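The Ravel Bin-Picking Kit for Clubs and Classes

Home / Kits / Classroom and club / Ravel

Made for: school clubs, college project teams, evening classes
Comes with: part set, dress kit, lesson binder, one year of Trilenix
Robot: not included
Lead time: ships in January for spring-term orders

Hi, I'm Pouran Soltani, and I put this kit together after several years of coaching a student team through the Flusomitz picking challenge. If you've never been, the idea is simple enough: parts go into a bin any old way, your robot has to take them out, and you don't get to touch anything once the clock starts. The kids love it. I love it too, even on the nights when it's nine o'clock and the arm has stopped over the same part again and I'm eating crackers out of the box for dinner.

Ravel is everything I wish I'd had in our first season. You get the practice parts, the cable dressing bits, the lesson binder and a year of Trilenix (the planning software our team uses, made by my old teammate Ville Karppinen, who still answers his own support mail). You bring the robot, a bin and a patient group of people.

Most teams come to us with an arm already in the building. Ours is a big old industrial one and the binder was written around that kind of machine, but I've tried to keep the exercises general, and the small tabletop arms do fine with the lighter part set. Write to me before ordering if yours is unusual! I'd much sooner spend ten minutes on email than have you pay return shipping.

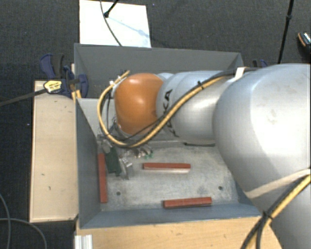 Bin picking sounds like a vision problem and students always want to start there, with the camera and the clever code. I let them, for about one session. Then we talk about where the arm can physically go. A metal bin with sloping sides is a mean little space to work in, and a bar lying lengthwise against the left wall is a completely different job from one out near the middle of the floor. Your gripper needs room beside the part, the wrist needs room above it, and a loop of thick yellow cable swinging around up there wants its own share of the air. Unit two of the binder is all about this, and it's the unit I'd keep if I could only keep one.

The other thing I nag about is holding the bin still. We use plain bar clamps from the hardware store and they're great. Clamps aren't in the kit because everybody's bench is different and shipping them costs a fortune, so please get a couple before your first session.

What you get

Part set. Rectangular practice bars in two lengths, plus a bag of odd shapes for when the group gets cocky. They will get dinged up. Carry on using them, a few scuffs make the vision work more realistic.

Dress kit. Cable ties, reusable straps and a printed sheet on leaving enough slack for the wrist to turn. Students skip this sheet. Make them read it.

Lesson binder. There are 16 sessions, each planned for an after-school slot, with teacher notes at the back written for someone who hasn't taught robotics before. Sessions one to five can be done with a cardboard box and a pair of kitchen tongs — I'm serious, it's a good way to get everyone thinking about approach angles before the arm is even powered up.

Trilenix. One year, whole club, any number of laptops. It comes with a library of 2,626 saved picks from our own practice runs, the failed ones included, so your students have something to dig through when the arm is busy or broken.

What you'll need to supply

An arm and gripper, with a trained adult running it. A bin. Clamps. A camera if you're going past session nine. Your school's own safety rules come before anything in my binder, always, and if the two disagree, follow the school.

Will it last?

We built the Abdella add-on for teams who practice a lot. It's a tougher part set with replaceable end caps, and around 3,000 picks is when I'd start swapping the caps out. The standard set is plenty for a normal class.

Ordering

Use the form on the contact page and tell me what arm you have, how many students, and whether you're entering Flusomitz this season. School purchase orders are fine. If you only need a replacement binder or a bag of odd shapes, put that in the notes box and I'll send you a price.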